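Pemov 홈시어터 프로젝터 사용 설명서
4장. 3D 영화 감상 설정

마지막 업데이트: 1월
공유 15 · 댓글 3

이 장은 본체 설치(2장)와 초점 조정(3장)을 마친 분을 위한 것입니다. 3장을 건너뛰셨다면 지금 돌아가십시오. 초점이 안 맞는 화면은 3D로 바꾸면 두 배로 안 맞습니다.

4.1 시작하기 전에

상자에서 Zendunden 셔터 안경과 충전 케이블을 꺼냅니다. 극장에서 슬쩍 들고 나온 편광 안경은 쓸 수 없습니다. 방식이 다릅니다. 반납하러 가실 분은 다녀오셔도 좋습니다.

주의: 안경은 처음 쓰기 전에 완전히 충전하십시오. 배터리가 떨어지면 셔터가 열린 채로 멈추고, 그때부터 두 시간짜리 겹친 그림을 보게 됩니다.

4.2 안경 연결

1. 프로젝터를 켜고 램프가 안정될 때까지 기다립니다.
2. 리모컨의 [메뉴]를 누르고 '영상 > 3D > 안경 등록'으로 들어갑니다.
3. 안경 오른쪽 다리의 버튼을 표시등이 파랗게 깜박일 때까지 누릅니다.
4. 화면에 등록 번호 893이 나타나면 [확인]을 누릅니다. 모든 안경이 같은 번호를 씁니다. 고장이 아닙니다.
5. 안경이 더 있으면 3번부터 되풀이합니다. 한 번에 하나씩만 등록됩니다. 온 가족이 동시에 버튼을 눌러도 빨라지지 않습니다.

참고: 15분 동안 3D 신호가 없으면 안경은 저절로 꺼집니다. 영화를 멈추고 라면을 끓이러 가셨다면 돌아와서 버튼을 다시 눌러 주십시오.

4.3 재생 형식 고르기

1. 3D 디스크나 파일을 재생합니다.
2. '3D 형식'을 '자동'으로 둡니다. 대부분은 여기서 끝납니다.
3. 같은 배우가 좌우로 나란히 서 있으면 '좌우 분할'을, 위아래로 쌓여 있으면 '상하 분할'을 고릅니다. 쌍둥이가 나오는 영화라면 배경까지 확인하십시오.
4. 멀리 있어야 할 산이 주인공 코앞으로 튀어나오면 '좌우 반전'을 켭니다.

주의: 일반 영화를 입체로 바꾸는 '2D→3D 변환' 기능도 있습니다. 넣어 달라는 요청이 많아서 넣었습니다. 자막이 화면 밖으로 떠오를 수 있고, 흑백 영화에서는 권하지 않습니다.

4.4 깊이와 밝기

1. '3D 깊이'의 기본값은 0입니다. 한 단계씩 올리면서 장면이 편하게 보이는 지점을 찾습니다.
2. 눈이 뻐근하면 한 단계 내립니다. 참는다고 적응되지는 않습니다.
3. '램프 밝기'를 100으로 올립니다. 셔터 안경을 쓰면 화면이 눈에 띄게 어두워집니다. 심해 다큐멘터리는 원래 어두우니 그것까지 프로젝터 탓으로 돌리지 마십시오.

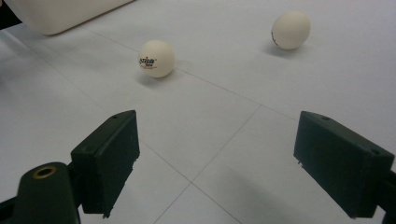 4. 설정이 마음에 들면 '사용자 1'에 저장합니다. 저장하지 않고 전원을 끄면 1번부터 다시 하셔야 합니다.

참고: 밝기를 100으로 두면 램프 수명은 3,000시간입니다. 긴 영화를 좋아하는 분은 교체용 램프를 미리 알아 두십시오.

4.5 스크린을 따로 쓰는 경우

Ganholm 고정형 스크린은 별도 설정이 필요 없습니다. 벽에 바로 쏘는 경우에는 '벽면 색 보정'에서 벽지에 가까운 색을 고릅니다. 꽃무늬 항목은 없으며 추가할 계획도 없습니다.

4.6 그래도 안 되면

- 화면이 두 겹으로 보임: 안경이 켜져 있는지 확인합니다. 쓰고 있는지도 확인합니다.
- 안경이 깜박거림: 형광등을 끕니다.
- 3D 메뉴가 회색임: HDMI 2번 단자에 꽂혀 있습니다. 1번으로 옮기십시오.
- 어지러움: 재생을 멈추고 안경을 벗은 뒤 쉽니다. 증상이 계속되면 그날은 2D로 보십시오. 줄거리는 같습니다.

음향 지연 조정은 5장에서 다룹니다.

문의: Kwak 고객지원팀 | © Pemov | 맨 위로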